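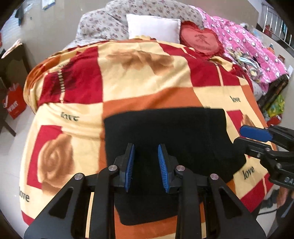

Rose-print blanket in cream, dark red and orange.

16/08/2019
By Amber Pearce, Clulleo press office

Clulleo widens wash testing for printed bedding

Clulleo, the textile testing firm, has opened a second wash line at its Tetteh Road laboratory and will accept printed bedspreads, blankets and throws from outside makers from September. The line adds 200 square metres of floor space and raises yearly capacity from 2730 to 4000 test pieces.

Printed bedding was previously tested at Clulleo only as small cut samples. The new line takes whole articles up to king size. Each piece is washed, dried flat and measured for shrinkage along both edges, then checked for colour loss under a fixed lamp. Dark reds and oranges printed next to pale grounds receive a separate staining check, as loose dye from the darker block can mark the lighter one during the rinse.

"Cut samples give a fair reading for plain cloth," said Dela Nyarko, head of laboratory services. "With a large repeat, one sample may hold a single colour and miss the join between two. Makers have asked for whole-piece results for a long while."

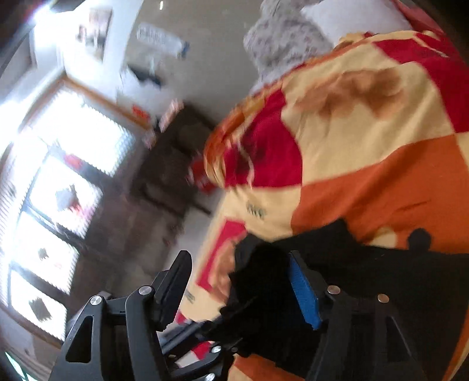 Bedspread with large blocks of cream, crimson and burnt orange.

The standard programme runs for 84 hours, including conditioning time before the first and last measurements. Results are sent as a written report with a table of readings for each wash. A shorter programme – three washes, colour only – is offered for repeat orders of a print already on record.

The dryers and measuring tables were supplied by Sisby. Water on the new line is softened on site and its hardness is logged at the start of every cycle.

Fuseini Amegashie, who managed the fitting-out, said the older line would stay in use for towels and sheeting. Prices for both lines are unchanged. Makers should send two unwashed pieces of each print, with the fibre content stated on the order form.

Bookings and order forms: Honeylyn Lagman, customer desk, Clulleo.

Contact | © 2019 Clulleo. All rights reserved. | Back to top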